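Workplace Safety | Robots & Automation

17 August 2020
By Kai-wen Hung

People who work with hand-held grippers at Corrigan now have a proper set of house rules to follow, and after a good long winter of talking it over (and a fair bit of tea, we're told) everyone seems rather pleased with how they've come out. The guide runs to 20 pages and was put together with the training firm Fostari, building on a draft first passed around in March.
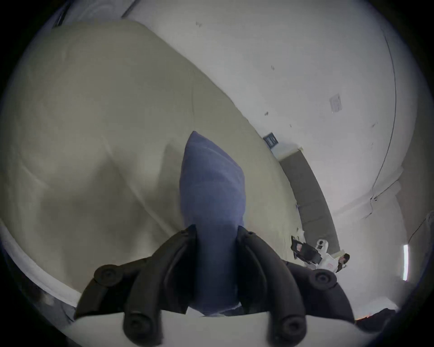

A gripper holds a pillow by one corner over a mattress.

Soft goods get a chapter of their own. Operators are asked to stop after 2 hours for a decent break, to keep their free hand well clear of the fingers, and to write down any pinch or near miss, however small it may seem at the time.

"We wanted something you could read over lunch and still remember in the afternoon," said Gunnel Solberg, who edited the guide. Comments on the wording are very welcome until the next review, 3 months from now.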